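Print this page | E-mail this article

4. Setup and Task

I did all of the building in the shared workshop at Mididstead, on a bench I could keep for the month of September, and most of the parts are printed or bolted together from whatever the shelf had. The arm firmware is Nasell, the recording software is Monti, and the controller that ties grip to wrist motion is my own thing, which I call Bilance. Katia Leone wrote the first version of the grip code and I've been messing with it ever since (sorry, Katia).

The task is sorting slipper parts. I wanted something soft and floppy that anybody could get hold of, and slipper insoles are great for that! They bend, they fold over themselves, and they never come up twice in the same shape.

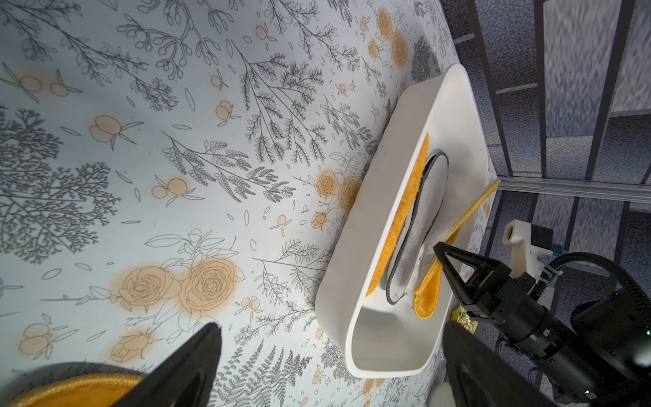

Bilance treats each pick as a small argument between two numbers, how hard the fingers close and how fast the wrist moves away. In my early runs I set both by hand, and I was always too greedy with the speed. What fixed it was watching long pieces like the yellow fuzzy one in Figure 3, with its toe still resting in the tray and the rest angled up over the rim. A piece held near the middle like that can drag on the tray long after the fingers have closed, so the controller now waits for the drag to settle before it lets the wrist speed up. I also gave up on a plain tabletop early on and went with the printed one, ferns and roses and all, so the segmentation would have to earn its keep.

Figure 3. Handling soft slipper parts with the Bilance controller.

Grip force was the other headache. Fleece squashes down a lot before it pushes back, so the motor current stays low for most of the closing motion and then shoots up. I ended up with a threshold of 40 on the controller's own scale, which held fleece well enough and didn't chew up the felt. Anything softer and the pieces slid out during the turn, usually on a Thursday evening when I was already tired and wanted to go home.

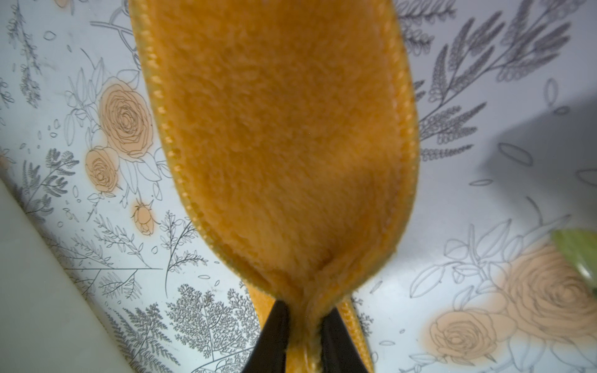
4.1 Data and Training

I recorded 71 sessions, which gave me 3000 grasps once I'd thrown out the ones where I bumped the bench. Of those sessions, I kept 4 back for testing and never looked at them while tuning. The wrist views went in at low resolution, and I didn't do any fancy cleanup on them (I tried, it made things worse, and I lost a weekend to it).

Felt gave me more trouble than fleece. Two felt pieces lying together like to cling, and the policy has to decide whether it's holding one part or two before it goes anywhere.

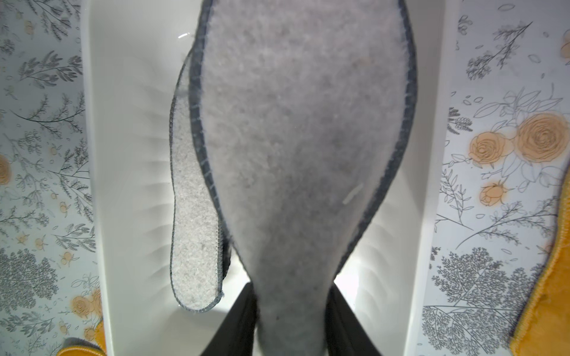 My first try at this was a simple width check on the fingers, and it was hopeless, as a folded single piece reads just as thick as a pair. The version I use now compares the outline before and after a short lift, and if the shape changes too much it lowers everything back down and tries from a different angle. It's slow, and I still haven't found a setting that works equally well for both materials, so the results in Section 5 are given for felt and fleece separately.

We use cookies to improve your reading experience. By continuing to use this site you accept our cookie policy. OK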